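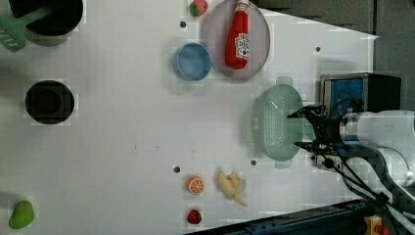 *La cazuela, la espátula verde, el plato lila y el kétchup: nuestro vocabulario de cocina*

# Mi hija entiende el serbio pero me contesta siempre en español

**Mirjana Đorđević**

Hola a todos, y perdonad de antemano si me alargo, que cuando empiezo con este tema no sé parar. Tengo una niña de tres años y medio. Yo le hablo en serbio desde que nació, su padre le habla en español y entre nosotros dos hablamos español, que es como nos conocimos y ya se nos ha quedado así. Hasta que empezó el cole la cosa iba de maravilla: mezclaba un poco, claro, pero me pedía agua en serbio, me contaba cosas del parque en serbio, y por videollamada charlaba con mi madre con una soltura que a las dos se nos caía la baba.

Desde septiembre ha cambiado. Me entiende perfectamente, eso lo tengo clarísimo (le digo que traiga los zapatos azules del pasillo y me trae los zapatos azules del pasillo), pero me contesta en español. Siempre. Si le pido que me lo diga «como mamá», se enfada o se queda callada, y alguna vez se me ha echado a llorar, así que he dejado de pedírselo.

Lo único que funciona un poco es jugar a las comiditas. Ahí le salen las palabras solas: *jagoda*, *tanjir*, *šerpa*. En cuanto recogemos, vuelta al español.

Mi madre dice que le falto firmeza y que debería hacer como que no la entiendo. Mi suegra dice que la estoy liando y que ya lo aprenderá de mayor. Yo no quiero que sea una batalla, pero tampoco quiero que dentro de unos años no pueda hablar con su abuela. ¿Alguien ha pasado por esto? ¿Fingir que no la entiendo sirve de algo? ¿Y cuántas horas a la semana hacen falta para que no lo pierda? Estamos en un pueblo y no hay otra familia que hable serbio en muchos kilómetros.

Gracias por leerme hasta aquí -- y a quien me conteste, un abrazo muy grande.

---

**Till Görtz**

Hola, Mirjana. A mí me pasó con mis dos hijos y el alemán, y lo primero que te diría es que respires, que lo que describes es de lo más corriente cuando empiezan el colegio. De pronto tienen a toda una clase hablando en un idioma y a una sola persona en el otro. Ellos echan la cuenta enseguida.

Lo de fingir que no entiendes yo lo probé con el mayor durante una semana y lo dejé el miércoles siguiente, después de una cena bastante triste. Él sabía de sobra que yo hablaba español, me oía hablarlo con su madre y con el panadero. Le parecía que me estaba burlando de él. Conozco familias a las que les ha ido bien, no digo que no, pero casi todas empezaron cuando el niño apenas hablaba, y con una niña que ya se te pone a llorar yo no iría por ahí.

Lo que sí nos sirvió:

- Repetirle lo que acaba de decir, pero en mi idioma y como parte de la charla. Él decía «quiero pan» y yo contestaba en alemán «¿quieres pan? ¿con mantequilla o sin nada?». Sin tono de corrección, que lo notan.
- Preguntas en las que haya que elegir entre dos cosas. Con un sí o un no se te escapan; si tienen que decir una de las dos, muchas veces repiten la palabra que acaban de oírte.
- No dejar yo mi idioma, y esto parece una tontería pero es donde más fallé. Cuando te contestan en español acabas pasándote tú también sin darte cuenta, sobre todo por la tarde, con el cansancio encima.

El pequeño estuvo casi un año sin decirme una frase entera en alemán. Luego vinieron sus primos en julio, se quedaron 20 días, y al final de la primera semana ya discutía con ellos por la bicicleta en un alemán lleno de faltas y la mar de feliz. Todo lo que había oído seguía allí guardado.

De las horas no te sé decir. He leído cifras muy distintas y al final dejé de mirar el reloj.

---

**Biljana Vukadinović**

que vea dibujos en serbio y ya está, los míos aprendieron así

---

**Ankica Softić**

Mirjana, guapa, qué bien te entiendo. Mi caso es con el bosnio y una hija que ahora tiene once años, así que te escribo desde un poco más adelante en el camino.

Con todo el cariño para Biljana, a nosotros los dibujos solos no nos hicieron gran cosa. Le sirvieron para el oído y para las canciones, pero a la pantalla no hay que contestarle. Lo que a ella le hizo hablar fue tener a alguien que de verdad no supiera español. En nuestro caso era mi tía, que vive en Bihać y que de español sabe decir «paella». Pusimos una llamada corta después de la merienda, varios días por semana, y procuré salirme yo de la habitación, o por lo menos ponerme a doblar ropa en la otra punta. Si yo estaba delante, hacía de intérprete sin querer y la niña se apoyaba en mí.

También ayuda que la llamada tenga algo que hacer dentro. «Cuéntale a la tía qué has hecho hoy» es una pregunta mortal para una criatura de tres años (y para mi marido). En cambio, si juegan a la tienda, una pide y la otra vende, y las frases salen solas. Ya que a la tuya le gustan las comiditas, yo tiraría de ese hilo: que la abuela le encargue la comida por videollamada, que proteste porque está sosa, que pida más. Si un día no tiene ganas, se cuelga y hasta mañana.

De tu suegra no te preocupes demasiado. A mí me decían lo mismo, hasta que le pregunté a la pediatra delante de toda la familia y me contestó que siguiera hablándole en mi lengua con toda tranquilidad. Mezclar palabras a esa edad es normal. Si algún día vieras que le cuesta hacerse entender también en español, entonces sí lo comentaría en la consulta.

Y si te animas, mira si hay escuela de fin de semana en la capital de tu provincia. Nosotros hacíamos 57 kilómetros de ida una vez al mes y, más que las clases, lo que le gustó fue descubrir que había otros niños con una madre que hablaba «raro».

---

**Mirjana Đorđević**

Gracias a los tres, de verdad, me habéis quitado un peso de encima. Till, me he reconocido muchísimo en lo de pasarme yo al español por la tarde, hoy mismo me he pillado dos veces. Ankica, ya he hablado con mi madre y va a pedir sopa de fresa el sábado a las cinco. Le he dicho que esta vez se deje lo de la firmeza para otro día y me ha prometido que lo intentará.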